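The long evening at Loststead

County cricket's smaller grounds have had a difficult decade, and Loststead has had a harder one than most. The pavilion roof was replaced only after two seasons of buckets in the dressing rooms, and the second eleven spent one summer playing its home fixtures at a school. It was therefore with some satisfaction that the club recorded an attendance of 1,830 for its final home match of the season, a one-day fixture against Sovaler that began in drizzle and finished under lights.

Sovaler arrived as league leaders and batted first on a pitch that had been covered for most of the previous day. Their opening pair made 81 before the first wicket fell, scoring mainly square of the wicket and running hard to the longer boundary on the railway side. Loststead's seamers bowled too short in that period. The introduction of spin from the Hettiarachchi End brought an immediate change, and the visitors lost their last six wickets while trying to force the pace.

The end takes its name from the family that paid for the first sightscreen there, and it has long been regarded as the better one for slow bowling. The slope falls away towards the nets, the breeze comes across from the allotments, and a batter hitting against both must clear the widest part of the field.
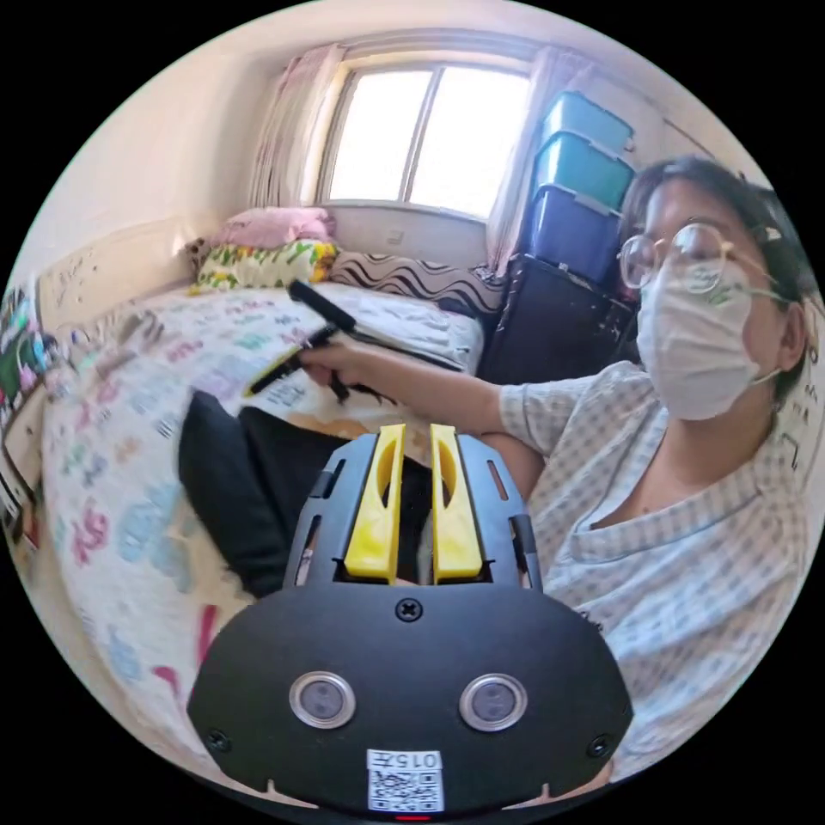
Loststead's reply was patient to the point of causing unease in the members' seats. The required rate rose steadily through the middle overs, and a brief interruption for rain did nothing to help. When play resumed, the fifth-wicket pair abandoned the sweep, which had already cost the side two wickets, and began to hit straight. The match was won by 4 wickets in the last over, with a drive through extra cover that reached the rope before the fielder had turned.

The result leaves Loststead third in the table, its highest position since promotion. It also strengthens the case for the winter works now under discussion. The club and its ground partner, Flererent, have proposed a covered stand of 470 seats on the railway side, together with a new drainage scheme for the outfield. Members will be asked to vote on the plans in October. Those who oppose the stand point to the loss of the grass bank, where families have traditionally sat, and to the likely rise in subscriptions.

Sovaler remain favourites for the title and need only a draw from their closing four-day match. Their captain's decision to hold back his quickest bowler until the light had begun to fade was much debated afterwards, though the bowler's first spell had been expensive. Loststead travel north on Tuesday for their last fixture, with two places in the side still to be settled.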